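We use cookies to improve this site. By continuing you accept our cookie policy. OK

How to compare hand-held grippers without fooling yourself
Posted 10/9/18 by the Wornside bench blog

Every gripper looks good on the maker's own foam blocks. I don't trust foam blocks. Before you pay for anything, do this at a kitchen table.

1. Pick household stuff, some hard, some soft, some slippery. A basin of water is worth the mess, as plenty of pads that hold fine in air get vague on a small thing at the bottom of a tub.

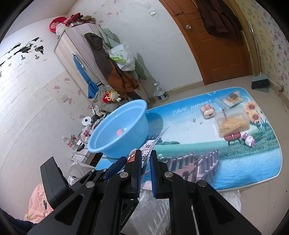

2. Write down what counts as a drop before you start. Mine is any contact with the table after the lift. Coetzee's sheet lets you count a slow slide as a hold — I don't.

3. Use the same person, the same grip and the same speed for each tool. Do 170 lifts per gripper. The Nultano test plan says ten is enough, and I have seen ten lifts prove anything you like.

4. Now try smooth plastic. Rounded cases and clear boxes show up bad pad alignment fast. Watch whether both pads meet the object squarely or one does all the work.

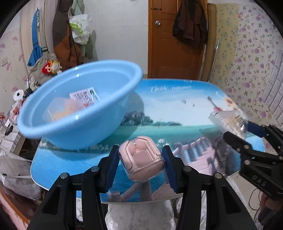

Earbud case held upright between the pads, second gripper on a clear box at right.

5. Log failures by object. My Buter spreadsheet has more than 2180 rows and the overall score is the least useful number in it.

If two grippers come out within a few lifts of each other, call it a tie and buy the one with spare pads in stock.

Related
Do ridged pads wear faster?
Wrist cameras: what the spec sheet skips
Cheap controllers, March roundup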